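Notes, repair evening talk, Graden hall, 4/17/20

Start with the laptop story. Keep it short. Hands up who has thrown out a computer that still turned on? Wait for it. 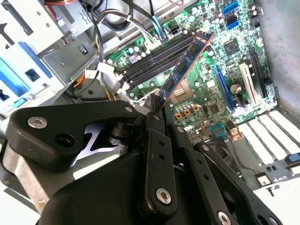 Main point — old machines are slow because they are starved, mostly. People buy new when a part would do. Memory first. Say what it is in plain words: desk space, the more you have the less shuffling. The module held over the green board is the sort of thing I mean. Don't get into speeds, lost the room last time.

Then money. Halim bill was 103 pounds for 2 machines, new one quoted at over 1,000. Pause. 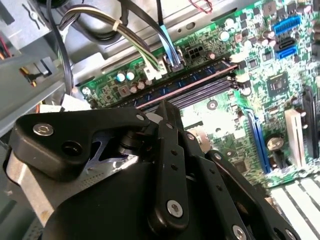 Green motherboard, case open.

What to ask the shop. Will they give the old parts back? Is there a 90 day promise on the work? Get it in writting. Mention Remedios Herrero and the Virnusa school scheme, next round in May.

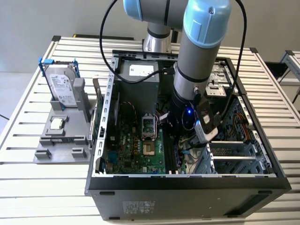
Desktop tower on its side.

Back ups!! Before anything gets opened. Two copies, one out of the house.

If short of time skip Gurovach and go to
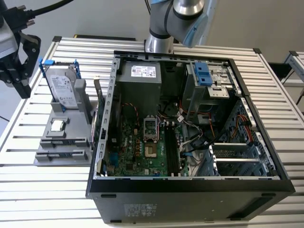

wiping the disk before you give a machine away. Deleting files isnt enough. Questions, then tea.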